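Open day at the Reisinger building, Galtwood
18/08/2020

I've wanted to get inside the old Reisinger woollen mill ever since we moved to Galtwood, so when the open day came up I was at the gate before it opened. What a morning!

We went through in groups of 15, masks on, and ours was led by Rodel Yap, who grew up two streets away and knows every staircase. He took us first to the carding floor, where the maple boards are still dark with wool grease and you can smell it when the sun comes in – my favourite room by a long way. The line shaft is still up on its hangers, all 59 feet of it, and the pulleys have been painted their original green.

Then down to the dye house (mind the step, it's a big one) and out to the mill race. The water used to come from the dam at Clorkville, and the old sluice gate still has its brass wheel. Rodel let the kids have a go at turning it. They couldn't budge it, and neither could I!

Upstairs is all tenants now. Trondodus has the north end, with those gorgeous tall windows, and there's a bookbinder and a harpsichord maker along the same hall.

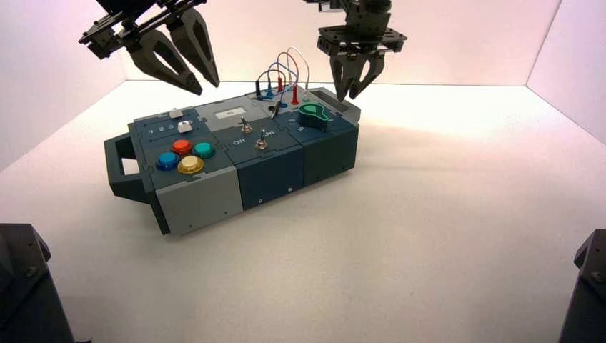

Task box on a white tabletop, upstairs.

We finished in the pattern room, which holds 3000 swatches in flat drawers, each with its dye recipe in pencil. I could have stayed all day with the greys alone. Entry was $2 and the coffee cart in the yard does a very good butter tart. The next open day is in January, so dress warmly – the carding floor has no heating.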